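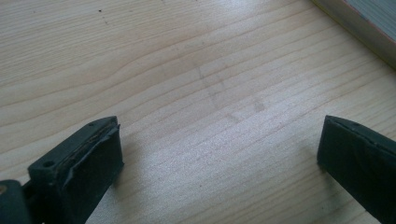 # Oiling a pale wooden tabletop

I put this off for years because I thought it would be fiddly, and then did the whole kitchen table in a weekend and loved every minute of it! If you've got a bare softwood top that drinks up every splash of tea, a couple of thin coats of oil will sort it out.

## What you'll need

- Clear hardwax oil, or Danish oil if you like a warmer colour
- Sandpaper in 120 and 180 grit
- Lint-free cloths (old T-shirts are brilliant)
- White spirit
- A bucket of water

## Clean and sand

Wipe the top with a damp cloth and a drop of washing-up liquid, then let it dry overnight. Grey smudges usually lift with a soft pencil rubber, so try that before you reach for the sandpaper.

Start with the 120 and always go with the grain, using long, light strokes. On pine the soft pale parts wear away faster than the darker lines, so wrap the paper round a cork block and don't lean on it. Go over it all again with the 180. I tried 800 on a spare board once and the oil just sat there in a puddle – far too smooth to soak in.

Vacuum up the dust and wipe down with a little white spirit.

## Oil

Pour a small puddle on the wood and spread it as far as it'll go. Then spread it further! Thin coats are the whole secret. Wait ten minutes and wipe off everything that's still sitting on the surface, looking along the top towards a window to spot any shiny patches.

Leave it overnight, rub down very gently with the 180, and do it again. Two coats are plenty for a desk. I'd give a dining table three.

**Please be careful with the cloths.** Oily rags can heat up and catch fire by themselves. Soak them in the bucket, then lay them flat outside to dry before they go in the bin.

## Afterwards

Give it a week before hot plates or wet glasses. Ginevra Santoro over in Baltthorpe does hers again every March, but I just wait until water stops beading and add one more coat – it only takes an evening, and the grain comes up beautifully every time.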